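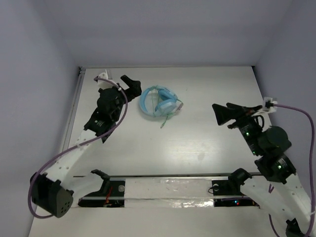

Light blue over-ear headphones with a thin green cord looped over and around them, on a white tabletop.

Report of a visit to the Trultier Sound Archive
Filed 2024-02-11

Purpose of the visit

The Regional Oral History Service was invited by the Trultier Sound Archive to attend its annual open day for partner institutions. Our delegation consisted of Hilde Baert, head of collections, Ademir Amaral, cataloguer, and Forough Heydari, who is responsible for public access at our own reading room. The visit was arranged with a view to the move of our tape holdings, which must leave their present store before the lease ends. We wished to see how a collection of similar age is kept, listened to and made available to the public.

Arrival and welcome

The archive occupies a former grain office beside the canal. The entrance is on the towpath side and is not well signed; colleagues who travel there in future should leave the tram at the lock and walk back towards the bridge. Visitors were received by the director, Toon Stevens, who gave a short account of the history of the building. The upper floors were closed for many years owing to weak joists and have been strengthened. The ground floor has a stone floor and remains cold, and heavy items are kept there for that reason.

Mr Stevens explained that the archive began as the private collection of a schoolteacher who recorded the speech of bargemen, lace workers and market traders. His widow gave the recordings to the town. They were held in the public library until the library itself ran short of space, and were then brought together with two smaller collections from neighbouring parishes. The combined holdings now stand at 1354 reels, with a much larger number of cassettes that have yet to be fully listed.

The tape store

The first part of the tour was led by Timothée Lebrun, the archive's conservator. The store is kept cool and dry, and the reels stand upright on metal shelving, each in a card box with a written label on the spine. Mr Lebrun drew attention to the labels in particular. The original donor used a numbering system of his own, based on the day of recording and the name of the village, and the archive has kept these numbers alongside its modern ones. Ms Baert asked whether the double numbering caused confusion among readers. Mr Lebrun replied that it did, but that families who come to hear a relative often hold an old letter or receipt bearing the donor's number, and would otherwise have no means of finding the recording.

We were shown a group of reels with sticky binder, which leave a brown deposit on the playback heads. These are stored apart and are played only after careful warming in a small oven. The process was described to us but not shown. Mr Amaral has asked for the written procedure, as we hold several boxes from the same period and have so far left them alone.

Listing and description

The archive uses the Metix catalogue, which it adopted after a long trial. Staff spoke of it with moderate satisfaction. Entering a new recording is quick, but place names with more than one spelling must be added by hand, and in a border district this is a considerable burden. Our own list of local spellings, compiled by Ms Heydari, was of great interest to our hosts, and we have offered to share it.

Each recording is given a short summary in plain language. Summaries are written by one member of staff and checked by another who has not heard the tape, so that anything unclear can be put right before a reader meets it. Mr Amaral considered this the most useful practice seen during the day. It is slow – a summary may take up to three times as long as the recording itself – and it would have to be limited, in our case, to the interviews most often requested.

Public listening

The second part of the tour was devoted to the listening service. Readers order recordings in advance and are given copies only; no original leaves the store for this purpose. Sessions are booked by the half-day. Many readers are elderly, and staff are asked to sit with them for the first few minutes, to set the volume and to explain how to stop and go back.

Ms Heydari asked about hearing aids, which have been a frequent source of difficulty in our own reading room. The archive has found that no single arrangement suits everyone. Some readers prefer over-ear headphones, others remove their aids altogether, and a few are happier with a loudspeaker in a separate room. A note of each reader's preference is kept, with permission, so that the question need not be asked again at every visit. Ear pads are wiped down after each session and replaced when they begin to crack.

There was some discussion of recordings that contain private or painful matter. The archive does not remove such passages, but a reader is told of them beforehand, and close relatives may ask for a recording to be closed for a period of years. Two requests of this kind were received last year and both were granted. Ms Baert observed that our own rules say nothing on the subject.

The afternoon programme

Lunch was provided in the former weighing hall: soup, bread and a very good pear tart. Afterwards there were two short talks. The first, by Mr Stevens, dealt with funding. The Bagheri bequest, which paid for the strengthening of the upper floors, is now spent, and the archive depends on an annual town grant and on fees for copies. The second, by Mr Lebrun, concerned the Esov recordings, a set of songs taken down on the quays and long thought lost. They were found in a box marked as dance music. Three of the songs were played. The sound was thin and there was a good deal of traffic behind the singer, but every word could be followed, and the last of them was played again at the request of the audience.

The talks ran late and the planned visit to the bindery did not take place. It has been offered to us on another occasion.

Matters for follow-up

Mr Amaral will obtain the procedure for sticky reels and prepare a list of the boxes in our care to which it might apply.

Ms Heydari will send the list of place-name spellings, and will draft a simple form on which readers may record their listening preferences.

Ms Baert will propose wording on the closure of recordings for the next review of our reading room rules.

The archive has been invited to send two members of staff to us in July, when our new store should be ready for inspection. Mr Stevens has accepted on its behalf and has asked to see the cassette holdings in particular. Travel costs will be met by the visiting party, as was the case on this occasion. The receipts for our own journey have been passed to the accounts office, with the exception of the return tram fare, for which no ticket was issued.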